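Finally got through the Mello parish history kit, so a quick review while it's fresh. 31 December 2023 and I told Uzma Virk I'd have it done before the new year. Cutting it fine.

What it is: a boxed workbook set for congregations who want to write up their own past. Put out by Ploler. Binder, interview sheets, a family register, a timeline roll, plus a login for the online bit. Ours is a small migrant church in Pusdale, first families came off the boats with next to nothing on paper, so we needed the help.

**The good**

Interview sheets are the best part by a mile. Plain questions, lots of room, none of that "describe your faith journey" stuff. Where did you live before you came. Who baptised the kids. What did you sing. We got 6 interviews done in October and every one gave us something new, including the name of the priest who travelled out before there was a building. Old Mrs Thakur talked for a whole afternoon and then rang me that night with more.

Family register is solid too. Space for spelling variants, and you'll want it, every second surname got changed by some clerk at the port. Columns for godparents and burial place. Whoever designed it has sat in a real parish office.

Did most of the sorting at home in the evenings, letters in one pile, baptism cards in another, kettle on.
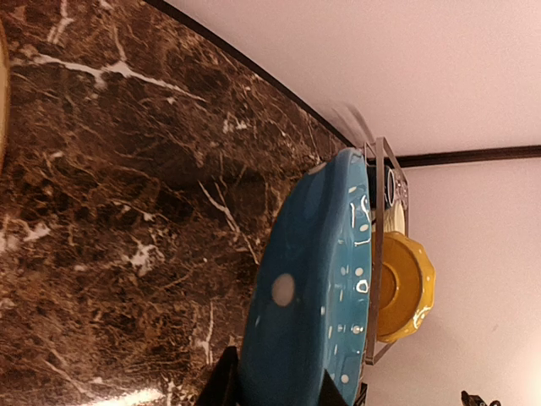 *Kitchen counter, dark marble with white veins. Glare and all.*

**Not so good**

The timeline roll. Stops at 2000 unless you buy the extension, wich I think is cheeky. Our new hall, the second priest and the whole youth choir all came after that. Zeeshan Tanoli ruled up extra sheets and taped them on the end. Works fine, looks a bit rough.

Binder rings are weak. Mine popped open on the bus. Get a better binder and move it all over.

Online part is slow and wants everything typed in again. No import. Uploads capped at 100 photos, hopeless for anyone with a wedding album or two. I gave up and put the scans on a drive in the vestry cupboard, with a second copy at Uzma's.

Also the chapter on church records assumes yours are in English. Ours are in three languages and one of them is in a hand only the old deacon can read. One page on finding a translator would of been nice.

**Worth it?**

Yes if you're starting from nothing. Skip the online bit and just get the paper set. If your parish already keeps decent books you could photocopy a friend's interview sheets and be most of the way there.

Last page is a letter to be opened in 2045. Thought it was corny, then the kids filled in four of them after liturgy and wanted more paper. Sealed and in the cupboard with the scans.

Four stars, would be five with a proper binder.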